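Gretar Tapered Finger Set

Two-finger parallel gripper tips for thin rims and nested dishes
Sold as a matched pair, left and right
Finish: matte black
Supplied with: fixing screws, hex key, printed set-up sheet

Overview

The Gretar tapered set replaces the flat pads on our standard parallel gripper. Each finger narrows to a point, so the tips can go down on either side of a bowl rim when there is little room inside. Customers in catering and tableware handling asked for something narrower than the flat pad, and this is the version we settled on after comparing it with the flat pad and the soft pad at our Plillville bench.

The case that gave the flat pad most trouble was one bowl sitting inside another. The gap between the two walls can be very small on one side, and a square pad lands on top of the inner bowl before it reaches the outer rim. The tapered tip has more room to spare. It still has to be lined up well, and the wrist camera view is the best guide for this. Bring the tips down with the rim in the gap between them, then close.

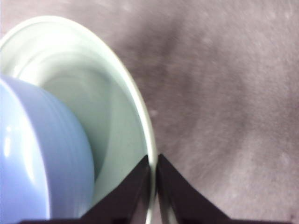
How it compares with our other fingers

Flat pad: the best choice for boxes, blocks and anything with parallel sides. Holds heavier items than the tapered set. Poor on nested bowls.

Soft pad: gentle on glazed and printed surfaces. The pad folds over on a thin rim, and the item may hang at an angle. Needs replacing more often.

Tapered: the best choice for rims, lips and narrow gaps. Small contact area, so smooth items can turn in the grip if they are held far from their centre of weight. Rated load is 400 g per pair.

Bench trials

Kam-wah Hsu ran the comparison with light household dishes on a plain grey table, using a wrist camera and a second fixed camera. The job was to pick up a bowl by its rim, set it down on or in another dish, and take it off again. All three finger types used the same arm, closing speed and starting positions.

The tapered set completed 42 transfers before the first dropped bowl. We didn't keep the flat pad trial going that long, as it was already missing the nested picks.

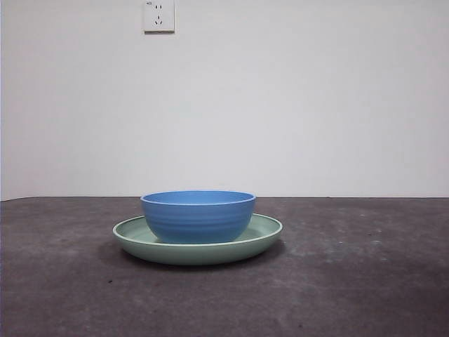
Placing was easier than picking with every finger type. A bowl with a foot tends to settle once it is let go, and small errors in position matter less. Open the fingers slowly at this point. If they spring open, the inside finger can push the bowl sideways, and this happened several times before Kam-wah lowered the opening speed. The lower speed is now the default on the set-up sheet.

Camera position

The tips are meant to stay in view at the lower edge of the wrist camera picture, both open and closed. If they are out of view, tilt the camera bracket down until both points can be seen, then tighten it again. Dishes close to the near edge of the table may be partly hidden by a finger when the arm is high.

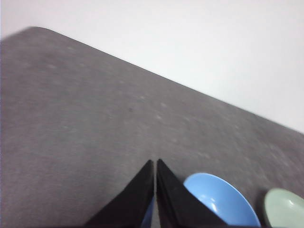
For work of this kind we suggest a fixed camera as well, set to one side of the table. It shows how far a bowl is from its neighbour and whether it is sitting level, both hard to judge from the wrist. Any camera supported by the Toledo controller can be used for the second view.

Fitting

Switch the arm off. Remove the pads already fitted and wipe the mounting faces. Fit the left finger first, then the right, and leave the screws slightly loose. Close the gripper by hand until the tips almost meet, check that they are level, and tighten. Run the zero routine before the first job.

Fits

Grurkness parallel gripper, all models with the 16 mm mount
Toledo controller, no software change needed

Not suitable for the older clamp-type mount.

Care

Wipe with a damp cloth. Check the points for chips each March, or sooner if the arm has struck the table. Replace both fingers together.

Guarantee

2 years against faults in materials and making. Worn or chipped tips are not covered.

Orders and trial loans: contact the Plillville office with your gripper model and mount size.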